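4.2 Attendance and the relocation announcement

The second set of models tests whether a public statement of intent to relocate changes attendance before any move takes place. Earlier work on this question has treated the season as the unit of observation, which mixes games played before the announcement with games played after it. We use single games. The sample covers two cities, Grerkmont and Morin, each of which lost a professional team to a larger market during the period studied. Flirkamham, which kept its team under a renegotiated stadium lease, serves as the comparison city.

Attendance is measured by turnstile count. Tickets distributed were also recorded by all three clubs, but the two series diverge late in the season, when season ticket holders stop attending games they have already paid for. A model fitted to tickets distributed would miss that behavior until the next renewal period. Where the turnstile count was missing, the game was dropped and no value was imputed. This left 127 home games. Games moved to a neutral site were excluded at an earlier stage.

The dependent variable is the log of the turnstile count divided by seating capacity. Controls are the opponent's winning percentage at game time, the home team's winning percentage, kickoff temperature, a dummy for evening starts, and a dummy for the final home game. The last of these matters in Morin, where the final game drew a crowd well above the level predicted by the other terms. We read this as a farewell effect and keep it separate from the announcement coefficient. Leaving the dummy out moves the announcement coefficient toward zero but does not change its sign.

Results are consistent across the two departing teams. Attendance falls after the announcement in both cities, and the drop is larger in Grerkmont, where the relocation filing included critical remarks on the local market. In Morin the filing was limited to stadium revenue and the drop is smaller. With one filing of each type, the difference cannot be assigned to the wording of the document. The Grerkmont team also had the weaker record, and the winning percentage control may not absorb all of that difference. The comparison city shows no change at the date on which its lease talks became public.

Standard errors are clustered by season. Because the number of clusters is small, we also report intervals from a block bootstrap with 500 draws. The Grerkmont coefficient stays below zero throughout the bootstrap interval. The Morin interval includes zero when the final game is left in and the farewell dummy is removed.

A related question is whether fans who stopped attending were responding to the expected loss of the team or to the ownership group. The attendance data cannot separate these. We therefore mailed a short questionnaire to 200 former season ticket holders in Grerkmont, asking when they decided not to renew and which local sources they relied on for news of the move. Responses are used only to date the decision and do not enter the regression. Most respondents placed the decision after the filing and before the league vote, which supports the choice of the filing as the break point. Survey materials and the coding sheet are held in the Pristum archive under the same series as the game data.
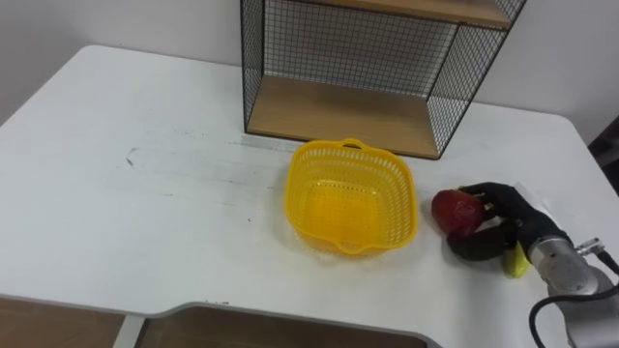
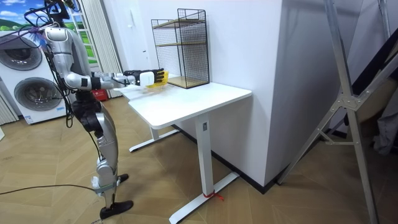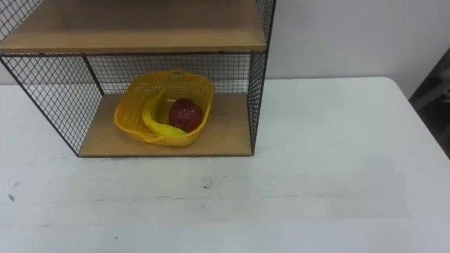 Figure 2. White tabletop against a plain wall with wire-and-wood shelving (first and third panels); humanoid robot at a white desk, its hand gripping a yellow object (second panel).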